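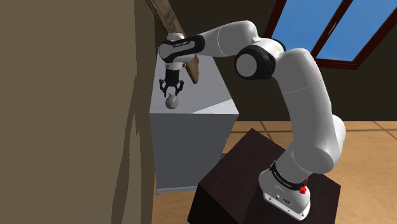 Baysal: differences between the disc set and the streaming version
Television > Historical drama > Home releases

ferrograph_ii
I have been comparing the two available versions of Baysal and they differ by more than the sleeve notes suggest. The Clondis disc set (catalogue number 2132) and the Dukelix stream both claim to be the complete serial. The siege episode runs 74 minutes on disc. On Dukelix it is shorter, and the missing material is in three places: the grain inventory, the second half of the envoy's audience, and the whole of the ride back to the harbour.

Both were checked at the same playback rate, so this is not PAL speed-up. The pitch of the title music matches on both.

Does anyone know whether the shorter cut is a broadcast edit or something Dukelix commissioned?

low_contrast
Broadcast edit, as far as I can tell. Britance made two masters for anything they expected to sell abroad: a long one for the home channel and a short one that left room for adverts. The short one normally has fade-outs where the breaks go. Look for a fade to black after the envoy leaves the room. If it's there, you have the export master.

ferrograph_ii
There is a fade after the envoy leaves. There isn't one at the inventory, where it is a straight cut and the music jumps slightly.

low_contrast
Then the inventory was probably removed later. An editor working from separate tracks would have covered the music.

quillon
I don't agree that the export master is the starting point here. I've got an off-air tape from the first home showing and the ride to the harbour isn't on that either. If the home channel was sent the long master, the ride should be there.

low_contrast
Unless the channel trimmed it for the slot. The ride is the obvious thing to lose. It has no dialogue and the next episode restates where everyone is.

quillon
Possible, but my tape has the continuity announcer before and after, and there was a filler programme following it. They weren't short of time.

mrs_pargeter
Is the ride the part where the steward counts the boats? That's in the novel but in the novel he does it from the tower, before the siege starts. I always assumed it had been moved to pay for itself, as it were, given what the horses must have cost.

quillon
Yes, that's the one. He gets the number wrong in the serial and right in the book. In the book, chapter 18 turns on it.

mrs_pargeter
Then cutting it makes a mess of the last episode, where he is blamed for the boats. Anyone watching the stream will think the accusation comes from nowhere.

ferrograph_ii
It does come from nowhere on the stream. I watched that version first and took it for bad writing.
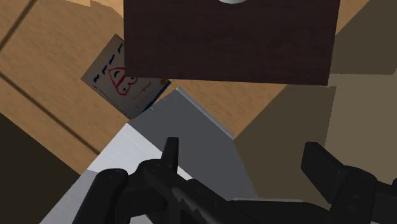 To return to the tape: quillon, could you check whether the caption card at the start of the siege episode has the year on it? On the disc there is a place name and a year. On the stream there is only the place name, in a slightly heavier typeface.

quillon
Place name only. I can't judge the typeface, as the tape is third generation and everything on it is heavy.

low_contrast
That changes things. Captions without the year are consistent with a common textless master, with the lettering added for each territory. I withdraw the part about the channel trimming it. It looks as if there was one short master and both the home channel and Dukelix had it, and the inventory was lost somewhere after your tape was made.

tallow_and_wick
Or the disc is the odd one out. Clondis have form for this. On other sets they went back to the film elements and reinstated scenes that were never transmitted, then called it complete. The year on the caption could be theirs. Has anyone looked at the grain in the ride sequence against the scenes on either side?

ferrograph_ii
I have now. The ride is sharper and slightly greener than the scenes before and after it. The inventory matches its surroundings.

tallow_and_wick
In that case I'd say the ride was reinstated by Clondis and the inventory is original. They are separate problems with separate causes.

low_contrast
Greener could be a different stock for location work. The whole harbour sequence in part 2 is green as well, and that was transmitted. I wouldn't rest the argument on colour.

tallow_and_wick
Sharper, though? That scene in part 2 is as soft as the rest.

low_contrast
Fair point. Sharper is harder to explain.

mrs_pargeter
Whichever it was, the steward's line about "my poor arithmetic" was in the version I saw on first showing, and it only makes sense if we had seen him count. So the writer expected the scene to be there even if it went out without it.

quillon
That line's on my tape as well. I'll transfer the siege episode properly in February when I have the other deck back, and list every cut with timings. If someone can do the same for the stream, we can put the three side by side.

ferrograph_ii
I'll do the stream and the disc. Timings from the first frame of the title music, please, as the Britance logo is a different length on each.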